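Stekport publishes its house rules for home robots - and puts doors at the top of the list

WARVILLE, October - Hello from the standards desk at Stekport! I'm Zodwa Oosthuizen, and after a long stretch of arguing over wording (so much arguing over wording) I get to announce that our Doorway and Threshold Practice is out today, free for anyone who builds, tests or buys robots that move around in people's homes.

If you've followed our work you'll know we started with kitchens, where everyone starts. Then we sat down with the run logs from our simulated house and went through 1234 of them, and what kept coming up was doors. Robots stopping in them, robots swinging wide around them, robots planning a lovely route to a bed or a sink and never allowing for the door leaf standing in the way. So we dropped what we were doing and wrote the door rules first.

The practice has 37 clauses, and most of them are short. I fought hard for short. A tester should be able to read one over coffee and know what to set up. They're grouped into 4 parts: approach, glass, floor changes and drops. Approach covers how a robot decides that a doorway is open, how much room it leaves for the door, and what it does when it can see the thing it was sent for but hasn't yet checked the way in.

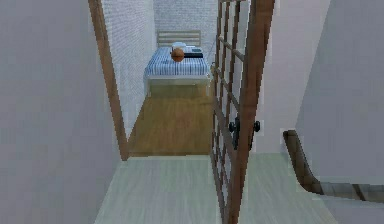
Floor changes got more attention than I expected going in. A hallway floor and a bedroom floor often meet right in the doorway, and a robot's software can read that line as a step, a wall or nothing at all. Under the new practice, the robot has to slow down at any change of surface it hasn't crossed before, confirm that it's level, and record the crossing so the next trip goes faster. Purba, who make the small carrying platform many of you met at our open day, tried an early draft of this clause and sent back two pages of comments. We took nearly all of them!

Drops is the part I'd ask everyone to read twice. If a doorway is close to a staircase, the robot may not back out of the room blind. It turns and looks, or it waits for help. There's no exception for robots in a hurry, and yes, we were asked for one.

Then there's glass. I could talk about glass all afternoon. A paneled glass door lets a robot see the furniture on the other side, which is handy right up to the moment it decides that the furniture is reachable in a straight line. Our clauses say that anything seen through a pane is marked as "seen, not reached" until the robot has a clear path, and that a view through hazy glass can't be used on its own to name an object. The robot can make a guess and keep it. It just can't act on it.

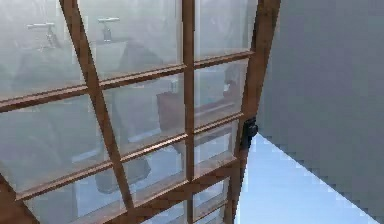 Does a robot have to be tested in a real house to meet the practice?

Testing can begin in simulation, and the approach and glass parts may be completed there in full. Floor changes and drops need a second round on real floors and real stairs, with a person holding the stop button.

We went back and forth on that split for weeks. Simulation is wonderful for trying the same door from every silly angle, from right up against the wood to the far side of the hall, and you can do it before lunch. It's less good at telling you how wheels feel about a worn threshold strip. Bastum, our partner for the physical rounds, has set aside a test apartment in Warville for the work, and teams can book it starting this month.

A few practical bits. The practice is voluntary. You may say that your robot "follows" it if you publish your test record alongside the claim, failed runs included. Please don't say "certified" - we don't certify anything, and I will write to you (nicely, the first time). Comments are open to anyone, and that includes people who simply live with one of these machines and have opinions about it.

Next up is drawers and cupboards, where I already have a folder full of complaints. If you'd like to add to it, write to the standards desk at Stekport and mark your note "Doors" or "Drawers" so it lands in the right pile.

Press contact: Zodwa Oosthuizen, Standards Desk, Stekport, Warville. Copies of the practice and the blank test record are available on request.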